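05/07/2021

So the washing machine smell is back. If you've been reading for a while you'll remember I went through this last summer, and I was pretty smug about having fixed it. I had not fixed it. I opened the door after a cold wash and got a faceful of wet basement, and then I spent an evening reading papers about what lives in rubber door seals.
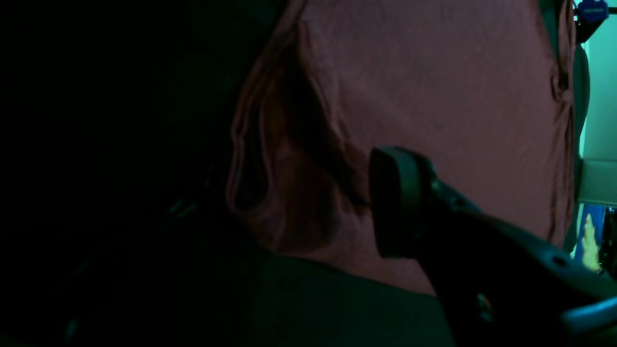
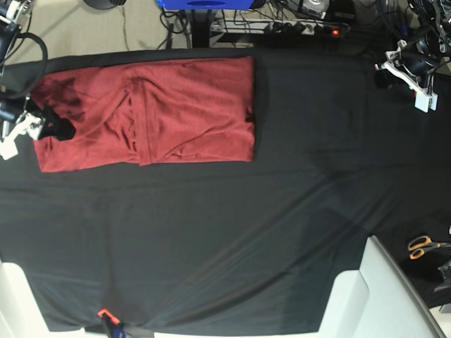 The one that got me hooked was an older survey where they swabbed the seals and detergent drawers of 115 home machines and grew whatever came off. Mostly yeasts, plus some black stuff I'd always called "mold" and left at that. The dark specks in the folds of the gasket are often fungi that are perfectly happy with warm water and detergent. Happy! With detergent! I'd always pictured the inside of a washer as the cleanest place in the house.

I emailed my old lab partner Preben Fogh about it (he does water microbiology now, at Vovis) and he wrote back the longest message I've ever gotten from him. His take is that most of us wash too cold, use too much liquid soap, and shut the door the second we're done. The soap leaves a film, the film holds water, and the fungi move in. He also told me not to panic. For healthy people the stuff in a door seal is mainly a smell problem, though he'd be more careful in a home with somebody whose immune system is down.

Anyway, I'm trying things again. Our machine is a Nørgaard front loader that came with the apartment, and the manual wants a hot empty cycle every 25 washes. I had done it 2 times since we moved in. Oops.

What I'm doing now: hot empty cycle first thing in the month, half the soap I used to pour in, and the drawer comes all the way out to dry on the windowsill. I wipe the gasket with an old sock, including the bottom fold where the gray gunk collects (so gross, do it before breakfast). Towels get a hot wash. Everything else still goes in cool, I'm not made of money.

It's been a couple of weeks and the smell is fainter, but our nights have been dry, so I can't really give the sock the credit yet. I'll check again at the end of July when it gets sticky in here.

If anyone has a good way to reach the little drain filter without flooding the kitchen, please leave a comment!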